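4.2 Teaching the bin pick by hand

1. Bin clamped to the bench, blocks in. Check the clamp is tight, the arm will shove a loose bin.
2. Speed down to 12 on the Hurkach panel. Never teach at 99.
3. Hold the enable button, press FREE. Arm goes slack - keep a hand under it.
4. Guide the gripper down to a block. Stop just short, press MARK.
5. Close, lift straight up, MARK again. Dont drag it along the bin wall.
6. Repeat for the rest, diffrent angles each time. Save as a Fatex file.

CAUTION: watch the cable loop when turning the wrist. If it goes tight, back off and start that pick again. 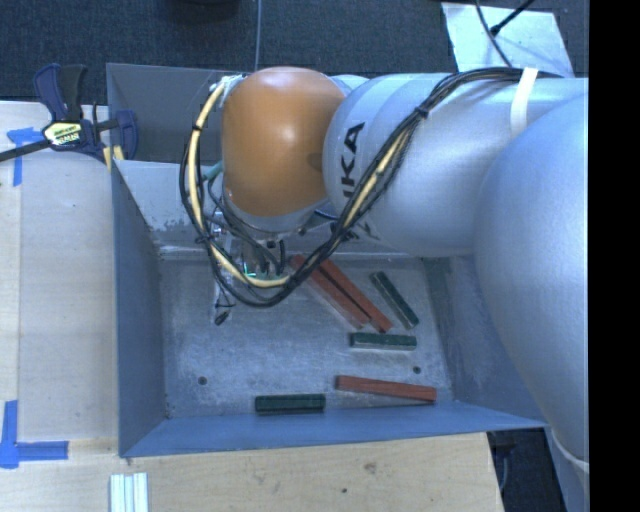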